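Search the archive Go

To: the Prircombe robotics club list
Subject: Re: Desk tidy task for the June meet

Balthasar Kuster wrote:
> The tidy task is in good shape. We have 60 demos recorded with
> the hand-held grippers and I'd like 1,000 before June. The tape
> roll is easy, so let's keep it in.

I'm not convinced. The roll is wide, it sits flat, and a person is steering. Of course it looks easy. Clear plastic is what I'd expect the Flatura arm to get wrong – and we haven't tried one run on it.
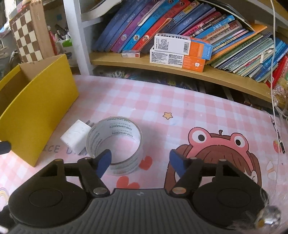
How many demos do we need before we test on the arm? Thirteen would do for a first try, and we have more than that already.

I'd also like to see the yellow box moved between runs. If it stays put, we're teaching one desk. Joo wants two grippers working the same table, and I'd hold off on that until one does the job alone. 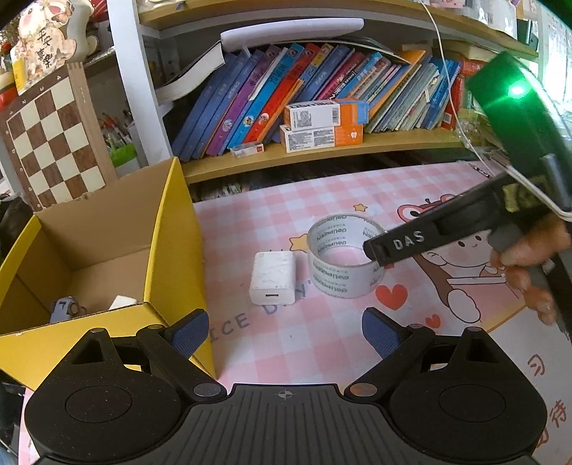 Two grippers at the table, with the charger and tape roll.

Show me a failed run or two before anyone records another 940.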